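**1/** New results from the Murkcombe bench. We've been testing whether a policy gets better at soft objects if you relabel its failed grasps instead of throwing them out. Short thread.

**2/** The full set is 3348 episodes, all teleoperated, all tabletop. Trandulberg is the base policy. Yurt is the same network, trained on the same episodes plus the relabelled failures.

**3/** Relabelling is simple. If the gripper missed the handle but moved the bag, we keep the episode and change the instruction to match what happened, so "pick up the bag" becomes "push the bag left". A person checks each one. It's slow work.

**4/** We ran 200 trials per policy. Rigid objects: no difference worth reporting. Bags and cloth: Yurt finished 30 more trials than Trandulberg. Most of that gain is on handles.

**5/** The weak spot is clutter. With a jar close to a bag, both policies still go for the wrong object more often than we'd like. Lighting matters too — hard shadows on a white surface make it worse. 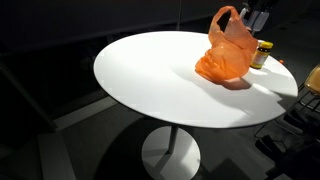
*Bag and jar on the round white table, gripper at the top.*

**6/** Next we're splitting the clutter trials into 2 groups, even light and hard side light, to see how much of the error is down to shadow. Same objects, same table.

**7/** Code for the relabelling step goes up on the Tivesport page in November. The episodes will follow once the labels have had a second check. Questions welcome below.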